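Update for Reet Kivi, Oct 17, 2024
Nilton small boat restoration, youth rowing skiffs

Hull 2 planked and faired. Hull 1 waiting on oarlocks, supplier says January now. Paint ordered, not here yet. Spent nearly $500 on bronze screws, reciepts to follow.
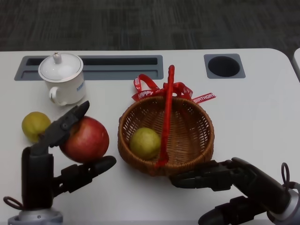 Trailer still the sticking point. Haziq Khoo got a quote from Brusovbridge, too high, asking for another. 67 shop hours logged by the kids since last report, Adi has teh sheets.

Need from you: OK to move the leftover sail money to trailer tires.

Darius Sproģis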